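# Call for participants: Kanaan kitchen open day, March

Flernley is looking for people to take part in the open day for the Kanaan project at our Pinivthorpe building. We need 17 visitors who will each try driving a pair of robot hands in a simulated kitchen, and two paid floor hosts to look after them.

No background in robotics or programming is needed. We want people who cook at home, work in a cafe or canteen, or have simply put away a lot of dishes. You should be 18 or older and able to stand for a while, but a seat can be set up if you ask for one in advance.

## What visitors will do

Each visitor gets a slot at one of the stations. A host fits the headset and gloves, and you have a few minutes to get used to them. After that you work through short kitchen tasks with both hands, such as picking up a bowl or moving a vegetable from one part of the counter to another. We record the hand movements and the view from the robot's side. We do not record your face or your voice.

The counter, with the tomato, the toaster and the green bowl:

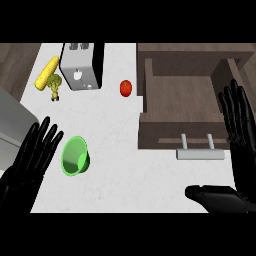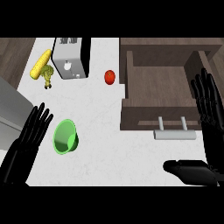 Tasks can be repeated as often as you like within your slot. Dropping things is fine and we keep those runs too. If you feel dizzy, take the headset off and tell the host - you will still be counted as having taken part.

Between slots there is a demonstration by the Zamska team, who build the simulator, and a short talk by Vija Pētersons on how the recorded runs are used. Questions are welcome at both. The project has nearly 300 recorded runs from our own staff, and we would like to see how people from outside the building go about the same work.

## Floor hosts (paid, 2 places)

Hosts greet visitors, check names against the list, help with the headsets, and wipe down the equipment after each person. You will also restart the task when a visitor asks. Training is given the afternoon before and is paid at the same rate as the day itself.

You should:

- be comfortable talking to people you have just met
- be able to follow a written checklist
- be free from 8:30 in the morning until 5 in the afternoon on the open day

Experience in a museum, shop or school is useful. Please say in your application if you get motion sick, as hosts have to test the headsets themselves.

## How to apply

Write to the Kanaan desk at Flernley, Room 201, Pinivthorpe, or leave a note at the front desk. Tell us whether you want to come as a visitor or as a host, and whether mornings or afternoons suit you better. Visitors should add a line on what kind of kitchen work they do, if any. Hosts should send a one-page resume and the name of one person we can call.

Visitor places are given in the order we receive requests. We will answer everyone by the end of February. The building has step-free access from the parking lot, and lunch is provided for hosts.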